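About Drumora

Drumora started in Trustville with one bench, two robot arms and a long list of lab chores we were tired of doing by hand. We still love that bench! 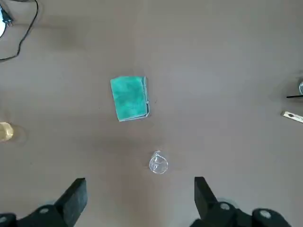 Our Lambert kit takes on the small, fiddly jobs that eat up a school or company lab's afternoon, and we set it up with you, at your pace.

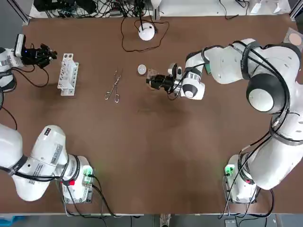 Lambert's two arms at the bench

Glassware is where we've spent most of our time (more than 700 hours so far), and we're still learning.
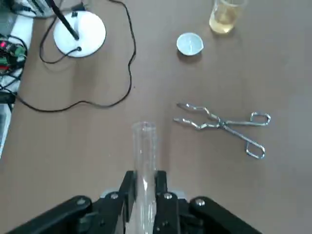 Every kit comes with 8 starter routines and as many phone calls as you need. 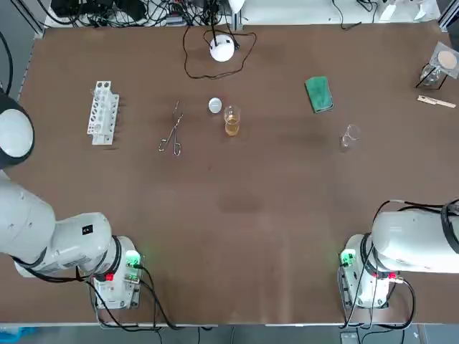
Visit Us

1338 Drirener Road, Trustville. Come on by, we'd love to show you around.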